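Kitchen Drawer Tips I Brought Home from a Robot Open Day

Last April I visited the open day at Cavov, where they have a hall with small robot workplaces. I went there mostly for my nephew, but I am the person who writes the household page, so of course I was looking at the cutlery. One of the stations was putting forks and spoons into a drawer tray, and I stood at it longer than at anything else in the building. I came home with a page full of notes. Some are from the man who led the demonstration, Aled Griffiths, and some are my own from many years of drawers.

First, measure the drawer before you buy the tray

I know everybody says this and then does not do it. Measure inside, at the bottom, and measure also the height with the drawer closed under the counter. My drawer is 41 cm wide at the top but only 40 at the bottom, because the sides have a small step for the rails. The first tray I bought stayed standing on this step and the drawer did not close. It is now in the garage with screws in it, where it is doing very good work.

If the tray is narrower than the drawer, put it against one side and use the rest for long things like the rolling pin. Do not put it in the middle. Two narrow gaps collect teaspoons and crumbs, one wide gap is useful.

Empty everything on the table

Mr. Griffiths said that a tidy start is half of the task for the arms, and for people I believe the same. Take all the cutlery out and lay it on a table with nothing else on it. Keep the pieces apart from each other so you can pick each one without moving its neighbor. A heap is slower, even if it looks faster to make.

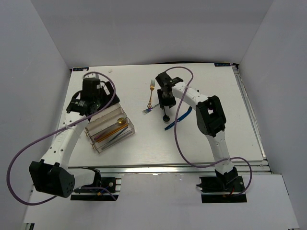 Forks and a spoon on the table beside the clear tray, at the Cavov open day.

I tried this at home the same evening with my own drawer. The full job took 40 minutes with the washing of the tray included. Before, I used to sort directly in the drawer and I was always stopping in the middle, with the knives finished and the rest forgotten.

While the drawer is empty, vacuum it with the brush piece and then wipe with a damp cloth and a drop of dish soap. Let it dry open. If you have a drawer liner, wash it in the sink and dry it flat on a towel, never folded on the radiator, or it will keep the fold forever.

Clear plastic or wood?

I was for many years a person for wooden trays, and my mother-in-law too. A wooden tray is pretty and it is quiet. But a clear one shows the dirt, and this I now count as a good quality. You see the crumbs from above and you wash it. With the wooden tray I did not see anything until I turned it over.

For washing a plastic tray use warm water, not very hot, and a soft sponge. The rough green side makes small scratches and the plastic becomes gray after some months. For the corners I use an old toothbrush. If there are sticky remains from a price label, rub a little cooking oil on them, wait 7 minutes, wipe, and wash again with soap.

Colored cutlery needs a gentle hand. I asked Cledwyn Parri, who has a stall for kitchen goods at Ikstead market, how he advises his customers about the rainbow kind, and his answer was simple: soft cloth, mild soap, no steel wool, and dry it at once. He also does not like lemon cleaners on it. I have followed this with my own dessert forks and they still look like new. 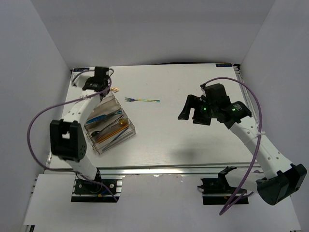 Giving each kind its own place is the rule I am most strict about at home. Large forks in one compartment, large spoons in the next, and the small ones never together with the large ones, because they slide underneath and you find them only in December. At the demonstration the clear tray was set at an angle on the table, with its long compartments running diagonally, and this I have copied for the sorting. When I turn my tray a little toward the hand that puts the things in, I do not have to bend my wrist for every spoon. Afterwards it goes back straight into the drawer, naturally.

Put what you use daily at the front half of the drawer. Cake forks, the corn holders and the good serving spoon can live at the back.

Lay the handles toward you. Then you take the piece by the handle and do not touch the part which goes in the mouth. In a family with children this is worth the small effort to repeat it every day at the dishwasher.

If the tray slides when you open the drawer, cut two strips from an old rubber glove and put them underneath. You can also use a bit of shelf liner. I do not recommend double tape, you will be sorry when you want to wash.

A few words for those who want to visit

A visitor can stand quite near and ask questions, but bring a little patience. I came at 10 in the morning and it was still calm, after lunch there were many school groups. The coffee is in the next building, by the Wedow entrance, and the cake with plums is better than the one with cheese. My nephew wants to go again next year, and I have promised him.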